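Section 7. Daily Floor Care: Dustpan and Hand Brush

7.1 Before you start

The Stellmont hand set is made for dry debris on hard floors and on low-pile carpet. It is not made for liquids, broken glass larger than a coin, or hot ash. For wet spills, see Section 9.

Pick up paper clips, staples and cable ties by hand first. Move chairs and waste bins clear of the area. Work from the walls toward the door.

7.2 Sweeping up on carpet

1. Brush the debris into one pile. Use short strokes in one direction. Long strokes push grit deeper into the pile of the carpet.
2. Set the dustpan flat on the floor with the open edge facing the debris.
3. Press down lightly at the back of the pan until the front edge sinks into the carpet surface.
4. Brush the debris over the front edge and onto the tray.
5. Move the pan back the width of one hand and repeat until no line of dust remains.
6. Tilt the front edge up before lifting.

NOTE: On carpet tiles, sweep along the seams. A front edge pushed across a seam can catch and lift the tile.

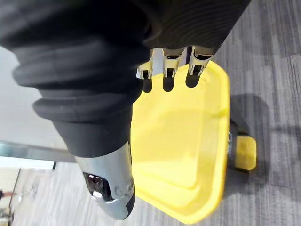
Lifting and carrying are the steps in which most debris is spilled. Keep the tray close to the floor until the front edge has been tilted up, then raise it slowly. The pan may be held by its rim, with the thumb on one side and the fingers set side by side along the upper edge, as on the yellow pan over the gray carpet. Held this way, the pan can be turned with a small movement of the wrist. Do not squeeze the rim hard when the tray is loaded. Thin plastic flexes, and fine dust will run off the low side.

CAUTION: Do not carry a loaded pan over desks, keyboards or open drawers.

7.3 Emptying

1. Lower the pan into the bin until the front edge is below the bin rim.
2. Tip the pan forward and tap the back twice.
3. Wipe the corners of the tray with a dry cloth.
4. Tap the brush against the inside of the bin.

7.4 Cleaning and storage

Wash the pan every Saturday in warm water with mild dish soap. Maximum water temperature is 40 °C. Dry it fully before the next use, as dust sticks to a damp tray. Hang the pan and brush on the wall hook, bristles down. Do not store the brush standing on its bristles.

Replace the pan if the front edge is chipped or no longer lies flat. The order number for a spare pan is 1,423.

Section prepared by Nicanor Serrano. Revised April.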